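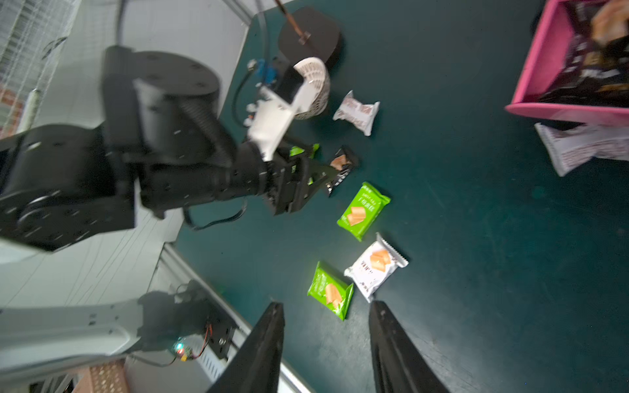 Border talks, where we are

Quick one this month, the long piece is still being edited.

The Lencombe talks broke up in July with no text. Again. Both sides say they'll be back, neither gave a date. The sticking point is the same as last year: who patrols the Isside crossing, and how many troops get to sit within 12 miles of it. Current figure is 2,492 on the northern side. The draft wanted 1,000. You can see the problem.

Relu Sandu, who sat through most of it for us, thinks the generals would take the lower number if the observers stayed on past winter. Emilian Sârbu disagrees, pretty strongly. His view: the observers have no helicopters, one working road and a mandate that lets them write reports. All 282 of them. Why would anyone pull back for that?

I lean toward Emilian but not by much. A bad monitoring force still makes it harder to lie about who fired first, and thats worth something to the capitals paying for it.

Money is the other thing. Two of the donor goverments have elections coming and don't want to talk about renewals until after. So the mandate could lapse by default.

Relu's full notes go out with the next issue. Corrections and complaints to the usual address, please keep them short.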